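6 min read

How I record demos for a packet-sorting policy

I get asked a lot how we collect the examples for our two-arm sorting task, so I'm finally writing it down. The task is simple to say out loud: pick up packets of noodles and snacks, put them in the right container. Teaching it took 262 good demos on my end, and plenty more that went in the rubbish. I keep everything under the project name Catside (don't ask, it was picked at 2 a.m.) and you can follow along with pretty much any pair of arms you can drive by hand.

Step 1. Choose awkward things to pick up

It's tempting to start with nice stiff blocks. I did, and the policy fell apart the first time it met a crinkly bag. Go straight to the stuff you care about! Shiny wrappers, soft pouches, packs that stand up and packs that lie flat. Mix the colours too, or your model will learn that orange means "go left" and you'll spend a week wondering why.

Check your wrist view while you're at it. A bag close to the lens fills most of the view, and if you swing it quickly the printing smears into nothing.
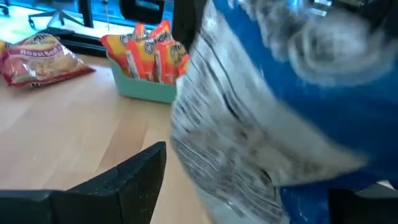

Wrist view with a blue-and-white bag in the gripper. The roast beef bag on the table is still easy to read.

A bit of blur is fine, because the robot will see blur when it runs on its own. If every single clip looks like that, though, you're driving too fast. I slow down for the last stretch before a grasp and again just before letting go.

Step 2. Get a second angle

I wouldn't train on wrist views alone. Set up a fixed camera that sees the bin and both grippers, then leave it be. Mark where it stands with tape - I lost 55 demos to a nudged tripod and I'm still sore over it. Before each session I pull up an old clip next to the live feed and line up the bin by eye.

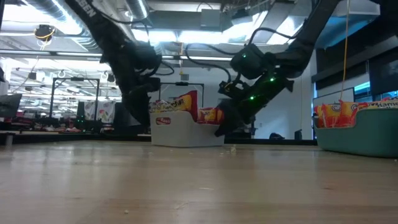
Notburga Marti wrote in to say she'd go further and shift the bin a little between every demo, even with the camera locked down, since her first Wulter policy only worked when the bin sat in one exact spot. She also drops any demo where the operator pauses for more than 3 seconds, as the model happily learns to sit there doing nothing.

I've taken up both of those habits. The pause one made the bigger difference for me, and it's an easy filter to add to your script.

Step 3. Drive like you want it to drive

Do a few dry runs before you hit record. Decide what each arm is for and stick with it through the whole batch. If you sometimes grab with the left and sometimes with the right for no reason, the policy ends up dithering between them. When you want a handover, open the receiving gripper early and hold it steady while the other arm brings the item in. Chasing a moving bag with two moving hands is a mug's game.

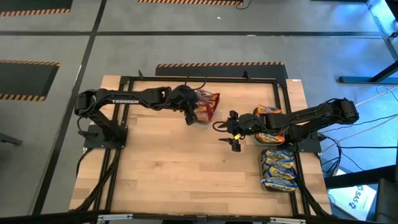
Snack bag in the left gripper, right gripper open and facing it.

Keep your fumbles if you recover from them. A missed grasp followed by a calm second try is gold, and I tag those "recovery" so I can find them later. Dropped it on the floor? Bin the demo.

Step 4. Scatter properly between takes

This is the dull part. People are terrible at random, me included, and after an hour you'll be laying things out in the same tidy rows. I wrote a little layout sheet called Voltar that tells me which area of the table each packet goes in, then I toss them down without fussing over the angle. Let some overlap. Start with the containers empty and swap their positions every few takes.
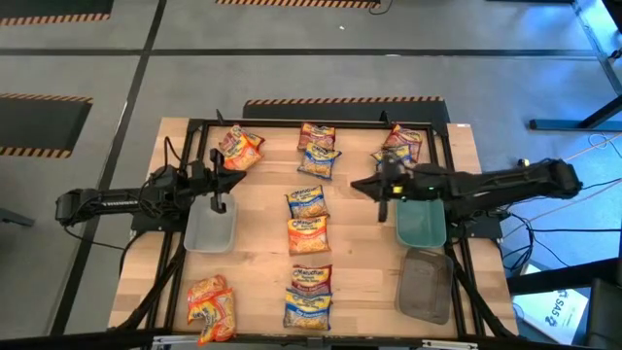

Step 5. Label and check the same day

Write the label while you still remember what happened. Mine are short: task, result, recovery yes or no. Then watch the batch back at double speed with all the views side by side, and look for dropped frames or a camera that's drifted out of sync. I store the keepers in a folder called Győri and don't touch the raw files after that. Train on a small batch first, see where it goes wrong, and record your next lot around those spots.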